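Histoire et formes du textile — Notes de cours
Séance 4 : le motif répétitif, de la planche de bois au rouleau
Chargé de cours : Garba Igwe

Reprenons où nous nous étions arrêtés : un motif imprimé, si libre qu'il paraisse, obéit presque toujours à une unité qui se répète. On l'appelle le rapport. C'est le mot le plus important du semestre, et j'insiste, parce qu'une fois qu'on sait le chercher, on ne regarde plus jamais un rideau de la même façon !

1. Le rapport et le raccord

Le rapport est la plus petite portion du dessin qui suffit à reconstituer l'ensemble. Le raccord désigne la manière dont deux rapports voisins se rejoignent. Dans le raccord droit, les unités s'alignent en colonnes et en rangées. Dans le raccord sauté, chaque colonne est décalée d'une demi-hauteur : l'œil suit alors des diagonales et le quadrillage se fait oublier. Les dessinateurs d'indiennes s'en servaient à merveille pour leurs semis de fleurs.

À l'impression à la planche, le rapport dépend de ce qu'un bras peut soulever. L'imprimeur encre la planche, la pose, frappe du maillet, recommence. De petits picots de laiton plantés aux angles laissent un point sur l'étoffe et servent de repère pour la pose suivante. Cherchez ces points sur les échantillons anciens, ils sont souvent cachés dans une feuille ou un cœur de fleur (c'est un vrai plaisir quand on en trouve un).

Avec le rouleau de cuivre gravé, tout change : la hauteur du rapport est liée à la circonférence du cylindre. Le geste devient continu, les traits s'affinent, les hachures se multiplient.

2. Le faux patchwork

Le patchwork cousu assemble des morceaux d'étoffes différentes. Le faux patchwork, lui, imprime l'assemblage sur une seule toile. Les coutures deviennent des filets, les chutes deviennent des cases, et le dessinateur peut réunir dans un même rapport des motifs d'origines très diverses. Certains y voient une imitation paresseuse. Je ne partage pas du tout cet avis : composer des cases qui dialoguent sans s'étouffer est un exercice redoutable, et le linge de table en offre de très beaux cas.
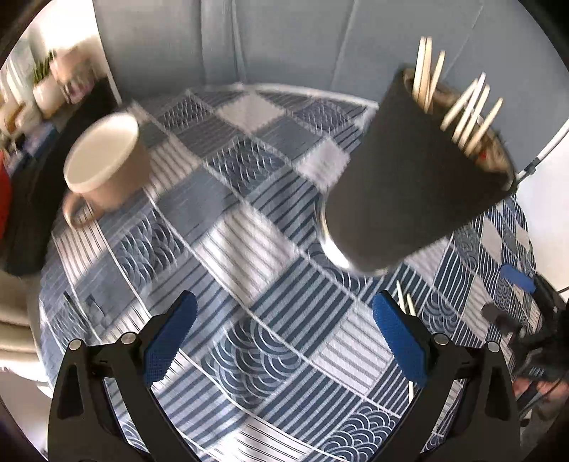
Fig. 1 — Nappe à décor de patchwork, bleu, blanc et gris : rayures, arcs superposés et damiers, séparés par de fins filets blancs.

Les arcs superposés méritent qu'on s'y arrête. Au Japon, le seigaiha dispose des arcs concentriques en écailles pour évoquer la mer, et on le rencontre sur le papier, la laque, la céramique autant que sur le tissu. Attention toutefois aux filiations trop rapides : l'écaille est une forme que bien des cultures ont pu trouver seules. Une ressemblance est une piste à vérifier — elle ne vaut pas preuve.

3. Pourquoi tant de bleu ?

L'indigo n'est pas soluble dans l'eau. Il faut le réduire en cuve, y plonger la fibre, puis la sortir à l'air, où le bleu se révèle par oxydation. Pour obtenir un dessin blanc sur fond bleu, on applique une réserve, cire ou pâte, avant le bain. Le blanc est donc la toile elle-même, protégée.

Travail à rendre en mars

Choisissez un textile imprimé chez vous. Relevez le rapport sur papier calque, indiquez le type de raccord et proposez une variante en raccord sauté. Les calques sont à déposer auprès de Nnamdi Nwachukwu, qui assure les travaux dirigés. Ceux qui préfèrent travailler sur un échantillon du fonds Rellthorpe peuvent demander la pièce 744, une indienne à petites fleurs dont le raccord m'a résisté longtemps.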